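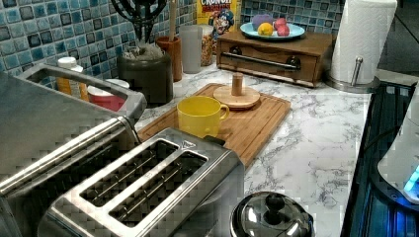

4. Planning the Equipment Budget

When we sat down in March to plan what the kitchen study would cost, we did what I suspect most small groups do, and started with the arm. It was the biggest line on the sheet, and it was the one everybody had opinions about (Gerardo Villa had been collecting quotes for months!). The household things went in at the bottom under a single heading, with a guess beside it. We would like to spend a little time on that heading, as it gave us far more trouble than the arm did.

4.1 What goes on the counter

Figure 2 shows the counter used for the toaster and mug tasks. Much of what a robot has to deal with there is shiny: the toaster is stainless steel, and so is the pot lid in front of the cutting board, which mirrors the kitchen around it. Our first depth sensor, a Pludov unit we already owned, had been left out of the budget as "free," and we ended up pricing a replacement after Chaimae Bouzid went through the early trials and found that most of the bad grasps were on polished metal. We would gladly have paid for the better sensor at the start.

The smaller items were bought from ordinary stores, 152 of them in all, and came to $3373 including spares. We had set aside much less. Hatem Zaki kept the receipts and sorted them by task, and his sheet became the template for everything that followed. Groups planning something similar may want to copy one habit of his, and give every task its own line for replacements, even a small one.

4.2 Grippers and wear

Fingertip pads were the other surprise. The Grultow pads cost $10 each and we used more than 335 of them over the whole study, mostly on the mug handle and the utensil tasks. Urmila Awasthi argued early on for buying them in bulk, and she was right, though it took the rest of us some weeks to come around.

Figure 2. Counter layout for the toaster and mug tasks, with the mosaic backsplash behind and the stovetop at right.

4.3 Service contracts

We bought a one-year contract for the arm and did not renew it.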